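Evex 手持夹爪采集套件（Pulon 出品）

大家好，我是 Pulon 负责 Evex 的工程师，页面文案也归我写，所以下面会有点啰嗦，想直接看参数的请拉到“套装内容”。

Evex 是一套手持的夹爪，人拿着它干活，轨迹和画面一起录下来，之后拿去训练机械臂的策略。上一代的用户问得最多的一句话是：“我到底要录多少条才够？”说实话我也好奇，所以5月份我们和 Dronura 的同事一起认真做了一轮实验，结果挺有意思，就放在产品页上了。

怎么做的
任务只有一个：抓杯子，挪到指定位置，放稳。我们录了1,000条演示，人工筛掉手抖的、时间戳对不上的、中途松手的，剩下627条进训练。训练框架用我们自己的 Evangelista，同一份配置跑了6个随机种子（对，机房那几天很热）。

结果
用筛过的627条训练，放稳的表现比直接用全部1,000条要好，6个种子都是这个方向！我原本以为数据多总归占便宜，现在录制软件里默认打开了质量检查，就是被这个结果说服的。不过先泼点冷水：只测了一个任务，换成拧瓶盖、叠毛巾会怎样，我还不敢讲。
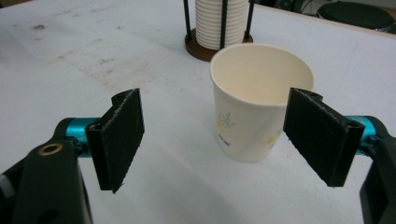 录制时最影响质量的是接近物体的那一段，手速一快，后面的数据基本就废了。我的习惯是先把两指张到够宽，对着目标停一拍再往前送。纸杯这种东西杯口宽、底下窄，夹的高度差一点，接触的感觉就不一样，所以指面我们选了带细绒感的黑色软垫，没有用光面硬料。桌上摆着整摞的备用杯也没关系，背景里有点杂物我反而喜欢，策略以后总要面对真实的桌子。

套装内容
手持夹爪2只，软垫替换片6片，充电线，收纳包。录制软件和 Evangelista 的训练配置可在账户页下载，上面实验的配置文件也在里面，欢迎自己跑一遍，跑出不一样的结果请一定写信告诉我。

页面更新：2025-10-02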